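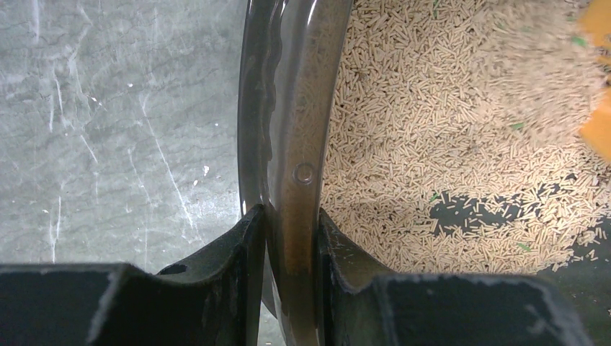

One of our former crew told me last month that the hardest part of service at a stage rally is getting your gloves back on after you've dropped a nut in wet gravel, and that if I was going to advertise for new people I should put that first. So it's first. I'm looking for two service crew and one co-driver for the coming season, and I'd rather scare a few of you off now than at the side of a forest road with the clock running.

A bit about us. I run a small two-wheel-drive rally car out of a rented unit at the back of the Grandel industrial park, along with a van, a trailer and a very tired generator. I've been driving stage events on gravel for 16 years (the first few of them badly) and for most of that time the service crew has been the same bunch of friends. Two of them have moved away, my co-driver has a new baby at home, and so I need some new faces before the Kolton Forest Rally in May. After that there are three more events on the calendar, which makes 4 for the year, all on gravel except the last one, which is a mix.

Service crew (two places)

You don't need to be a professional mechanic. It helps a lot if you've worked on your own car and know which way a torque wrench goes. What I really need are people who can change a strut, swap a pair of brake pads and knock a skid plate back into shape with the car on stands and rain going down their neck, and still be decent company at dinner. We usually get twenty minutes between loops. Sometimes there's nothing to do but wheels and fuel and a wipe of the windshield. Sometimes I bring it back with a control arm pointing at Canada - sorry in advance.

One of the two will mostly handle tires and refueling. The other will work with our lead on suspension and brakes. If you can weld, please say so in big letters at the top of your message, because I can't, and the last time I tried we had to buy a new exhaust hanger AND a new floor mat.

You'll also need to be okay with early mornings. Scrutineering at Kolton opens at 6 on the Saturday, and we like to be in line before the big teams roll up with their awnings.

Co-driver (one place)

This one needs some experience. You should have at least a couple of finished stage events behind you, a current license or the willingness to renew it, and a stomach that can cope with reading in a moving car. I use a fairly plain one-to-six note system, with 6 being the fastest corners, and I like my notes early, especially over crests. I'm not a shouter. I do go very quiet when something has gone wrong, and you'd need to be fine with that and just keep reading.

You would be in charge of the time cards, the recce schedule and generally keeping me from wandering off to talk to people when we should be at the time control. We do our recce in my old wagon, and you'd get to practice calling notes with me on a couple of club test days beforehand. If we don't click, no hard feelings - I'd much sooner find that out on a test day than on the Pasichnyk stage, which has a drop on the left for most of its length and no room for a debate.

What you get

Nobody gets paid, me included. I cover your entry as crew, fuel for the van, your share of the lodging and all food over the weekend (real food, there's a slow cooker in the van and I'm quite proud of my chili). Co-driver's license fee is on me for the first year. You get a team jacket, and you get to see cars being driven far too fast through trees, which I still think is the best thing in the world after all this time!

What I can't cover is your time off work. Most events need you from Friday lunchtime to Sunday evening, and the two farther ones will eat a Thursday as well. The longest haul is 772 miles each way to the Lister Hills, and we share the driving of the van, so a clean driving record matters. Must be 21 or older for the van insurance.

Also worth knowing: everybody in service wears gloves, eye protection and proper boots, and no one goes under the car until it's on stands. I'm relaxed about nearly everything else. Whoever is refueling wears the full fireproof kit, which I supply, and somebody stands by with an extinguisher every single time, even if we're only putting in a splash.

How to get in touch

Send me a message through the contact form on this site. Tell me which place you're after, what you've worked on or where you've competed, and any of the event weekends you already know you can't do. It doesn't have to be a polished resume. A few lines is plenty, and if you have never been to a rally in your life but you can do brakes in your sleep, I still want to hear from you.

I'll have the shop open for an evening so people can come by, look over the car, try on a helmet and ask the crew what I'm like when I'm not in the room. We'll put the car up on stands and do a practice service against the clock, with pizza after. Bring clothes you don't love. I'll send the date and directions to everyone who writes in.

Last updated: March

This site uses cookies to remember your settings and count visits. By continuing to browse you agree to their use. Accept | Manage preferences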